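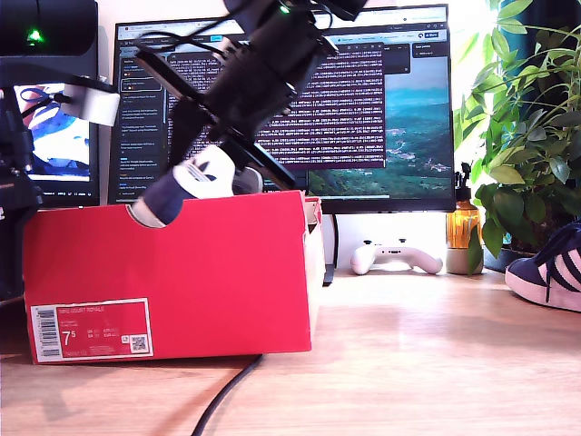 Red box on the desk, label side toward you. Sneaker from pile two going in.

Subject: Re: shoe boxes – keep or toss?

Hi all,

Sorry for the slow answer, I had my whole closet on the floor until Thursday and couldn't find the laptop charger under it.

Kolbrún Ragnarsson wrote:
> I'm moving to the smaller place in December and I have shoes
> everywhere. My sister Nina swears by the clear plastic drawers from
> Drosen, but they want 80 for a set and I'd need more than one set.
> Does anyone still use plain old shoeboxes? And if you do, does it
> matter to you if the shoes match the box? I threw out half of mine
> years ago and now I've got orphans.
>
> Also, do you stuff the toes or is that just a shoe store thing?
>
> Kolbrún

Yes to shoeboxes! I've used them forever and I've never been sorry. I looked at the Drosen drawers too and they're nice, but I priced out what I'd need and got to 90 before shipping, and I'd rather spend that on shoes (don't tell my wife).

On matching, I gave up years ago. The picture up top is a good one for you: the box says Nike Court Royale, size 7.5, and the sneaker going into it is a white and navy Adidas. Who cares. What I do care about is the label, and if the shoes don't match it I put a strip of masking tape over the printed part and write what's really inside. Do it the same day. I skipped that step once with a stack of Ivia boxes and spent a whole morning before a wedding opening lids looking for my brown loafers. They were in the last one, of course.

The red one is a good box for another reason, it has that half-round notch in the top front edge. I like those because you can get a finger in and slide the box out of a tight shelf, and you can peek in without taking down the stack. If yours don't have one you can trace around a jar lid and cut it with a utility knife. Go slow, the cardboard tears if the blade is dull – ask me how I know.

How I pack them:

Knock the dirt off first and let them air out overnight. I never box shoes the day I wore them.

One shoe goes in heel to the left, the other heel to the right, soles against the long sides. Low sneakers fit fine that way. High tops I lay flat and put a sheet of paper between.

Laces tucked inside, tongue pulled up straight so it doesn't dry folded over.

Toes: I stuff the leather ones and leave the canvas ones alone. Plain packing paper is best. I used newspaper back in 2000 and got gray smudges on the lining of a pair of white tennis shoes, and they never came out.

For the move itself, tape the lids with painter's tape and stand the boxes label side out in a bigger carton. The medium Larkeck cartons hold them pretty well if you don't try to jam in one more. Boots go in their own bag, don't bother boxing those.

If you're short on boxes I've got a few spares in the garage, mostly men's sizes. Write me off list and I'll set them aside for you.

Does anybody have a good trick for sandals? Mine are still in a grocery bag.

Wilson Carhuamaca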